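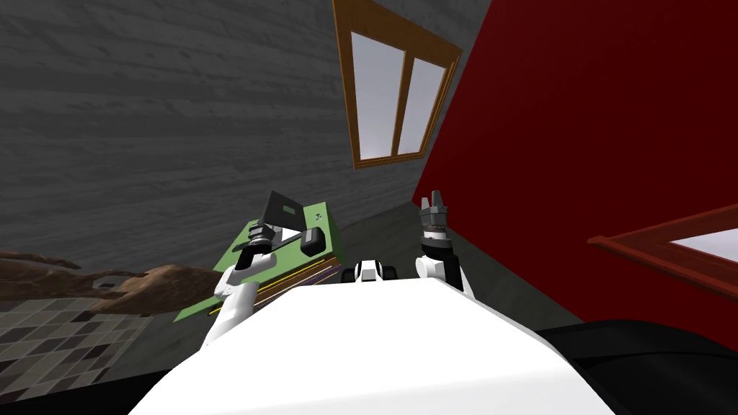
Green circuit board, tilted to show the layers along its edge.

Notes on replacing the controller in a Borbély dehumidifier

The dehumidifier under our house is a Borbély unit, bought second-hand. It runs from May until the ground dries out, and last winter it began to short-cycle. The compressor would start, run for 2 minutes and drop out, then try again. The fan was unaffected.

Short-cycling has a few usual causes. A iced coil will do it, as will a failed run capacitor or a humidity sensor that reads low. The coil was clear. The capacitor measured within its marked tolerance. That left the sensor and the board it plugs into.

The sensor is a resistive type, and its resistance falls as humidity rises. I logged it overnight with a cheap meter and got a smooth curve with no dropouts. The same signal measured on the board side of the plug was noisy, with steps in it whenever the compressor relay pulled in. I reflowed the header pins. The steps became smaller but did not go away, and the unit still dropped out.

A replacement controller from Iniser was $141 delivered. A new dehumidifier of similar capacity was $1,390, so the decision was not difficult. The part number on the new board differs by one suffix letter from the old one. Iniser lists them as interchangeable. The mounting holes line up, but the fan connector is keyed the other way around and I had to re-pin the plug. Photograph the original wiring before you pull anything, and label both ends. Isolate the unit at the wall and let the capacitor discharge first. If you are not competent with mains wiring, pay someone who is.

The new board has a configurable restart delay. The factory setting is short. I set it to the longest option, which gives the refrigerant pressures time to equalise and is easier on the compressor. There is also a defrost interval, left at default for now.

The hour counter was the one thing I would have liked to carry over. It lives in memory on the old board and reads zero on the new one. The old counter was just past 3,000 hours, so I wrote that on masking tape inside the cover.

Since the swap it has cycled normally. Underfloor humidity is back where it was the winter before, going by the Dokotlow logger on the far bearer. The colour of the joists near the north vent still bothers me, and I suspect the vent itself is partly blocked by the garden bed. I will dig that out next and post the readings.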